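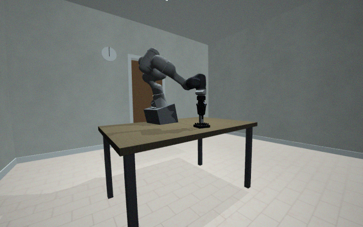
wood-grain top, black legs, pale tile

Thread: Tile first or table first? small dining room, losing my mind

budow_kitchen
Posted 11/06/2024
OK so. Doing over the dining room, which is also the homework room and the room where mail goes to die. Floor is old sheet vinyl, coming up in June no matter what. Question is do I buy the table now and match tile to it or do the tile and then find a table.

Leaning pale tile. My sister (Henrike, has opinions) says pale tile shows every crumb and I'll be sweeping twice a day. Got two kids and a dog that sheds. Table would be yellowy brown with square black legs, can't talk me out of the legs.

Budget is 700 for the floor, materials only, doing it myself. Never tiled before. Go easy.

Rhys Merrick
Floor first. Always. You can move a table, you can't move a floor.

Also check what's under that vinyl before you spend a dime. Old sheet vinyl can have asbestos in the backing. Get it tested before you start ripping. Don't sand it, don't scrape it dry.

grout_goblin
what Rhys said about testing. cheap test, do it

pale tile is fine. pale GROUT is the problem. go a couple shades darker than the tile and you will never think about it again. we did white on white in the mudroom and it looked great for I think one weekend

Declan Crabtree
Going to disagree on floor first. Table is the thing you touch every day. Buy the table you love, put it in the room on the old floor, live with it a few weeks. Then carry tile samples home and lay them under the legs. Morning light, lamp light, all of it. I did floor first and ended up with a pinkish tile that made every brown table in the store look orange next to it.

Rhys Merrick
That's a sample problem, not an order problem. Bring a tile to the store.

Declan Crabtree
Store lighting is garbage and you know it

budow_kitchen
lol ok. Should have said the room is 11 by 10 ish with a door that opens in, so the table can't be huge. Thinking of putting it on a diagonal so people can get past the corner. Is that weird?

Hartmut Wendt
Not weird but it eats floor. In a room that size you want 35 inches minimum from table edge to wall where anybody sits, so they can push a chair back. Going diagonal, the corners poke out right where you walk. I have the bruise on my hip.

Cut it out of cardboard, full size, lay it down and walk around it for a day. Put the real chairs there too, pulled out.
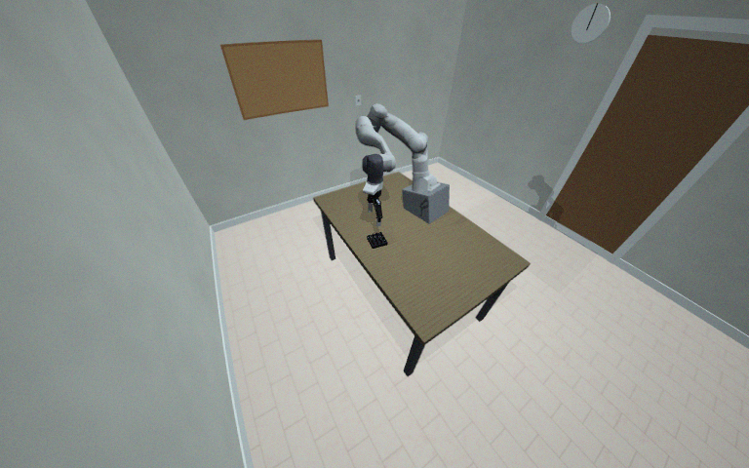
And open the door all the way while you're at it, that's the part I forgot. Ours swung straight into a chair back for two years until my wife took the door off and put it in the garage. Still there.

grout_goblin
square legs at the corners are good for a small room btw. pedestal tables everyone says more leg room but the feet stick out and you kick them

also felt pads!!! black metal legs will leave marks on light tile

Declan Crabtree
Are they metal? OP never said.

budow_kitchen
painted wood on one, metal on the other. Two tables in the running, one is from Tsuchiya the shop by the station and one is used, guy in Raltilcombe. The used one is 37 wide, has a scratch down the middle he "forgot" to mention in the ad.

Henrike Ostermann
The sister here. For the record I said LIGHT GLOSSY tile shows every crumb. Matte is fine. I also said don't lay it like bricks if you have never done it, do a plain straight grid.

budow_kitchen
you made an account for this??

Rhys Merrick
Brick pattern isn't that much harder if the tile is flat. Problem is the long ones come bowed a little. Offset them by half and the high middle of one lands right at the low end of the next, you get a lip. Do a third offset, or buy 24 inch or shorter and check them face to face in the store. If you see a gap, put the box back.

Hartmut Wendt
Agree on third offset. Leveling clips too. Cheap and they saved me.

grout_goblin
wall color? nobody asked. i'd go gray green with that wood, kind of a dusty one. looks nice with tan and hides scuffs from chair backs
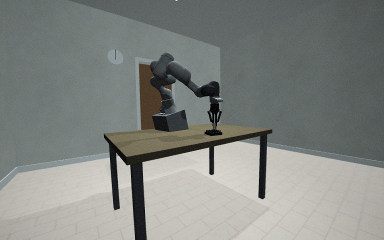
Gray base on the wood top

Declan Crabtree
Gray green reads like a dentist office to me. Warm white.

grout_goblin
your dentist has better taste than mine

budow_kitchen
Update - test came back clean so vinyl is coming up. Got matte pale tile, short ones, grout two shades darker. Going with third offset, sorry Henrike. Did the cardboard thing, diagonal is out, I hit the corner twice just carrying laundry thru. Table pushed straight, a bit closer to the window wall.

Went with the used one, he knocked some off for the scratch. Anybody ever fill a scratch that's across the grain? wax stick or something else

Hartmut Wendt
Wax stick for now. Rub it in warm, scrape flat with an old gift card. Mix two colors if one looks dead. Don't do it before you finish the floor, you'll just get thinset on it and be back here asking about that.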